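Call for participants: reading the Psalms of lament together

Do you ever find yourself skipping the angry psalms? We certainly have, and for years the reading group at Dovell quietly hurried past them on the way to something more cheerful. This October we would like to stop and stay a while, and we are looking for people to stay with us.

The Junik Weekend is a residential gathering for anyone, from any church or from none at all, who would like to spend 3 days with the psalms of complaint and sorrow. You don't need Greek or Hebrew, or a degree, or even a very settled faith. If you have sat through a sermon wondering whether you are allowed to say to God what the psalmist says, you are exactly the sort of person we hope will write to us! 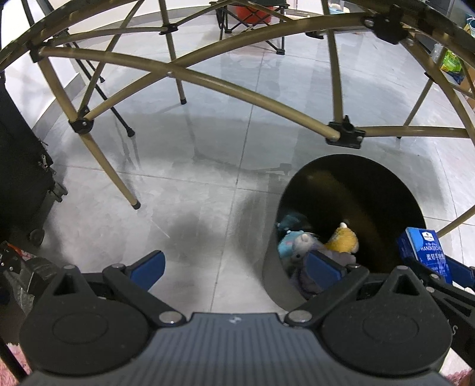
We have room for 50 participants. Mornings are for reading aloud and talking in small groups, afternoons are free for walking or sleeping (both are warmly encouraged), and evenings end with sung prayer — simple tunes, taught as we go along. We would also love to hear from a few people willing to give a short reflection on one psalm that has mattered to them. Please send us an outline of no more than 500 words, and don't worry if it is still a bit rough.

The house sleeps everyone under one roof, mostly in shared rooms, and all meals are included. Do tell us early about diets, stairs or anything else that would make your stay easier. There is a small bursary fund, and we would much prefer you to ask than to stay at home.

Outlines and bursary requests should reach the Dovell office by March 17, 2019. Ordinary bookings stay open until the places are filled.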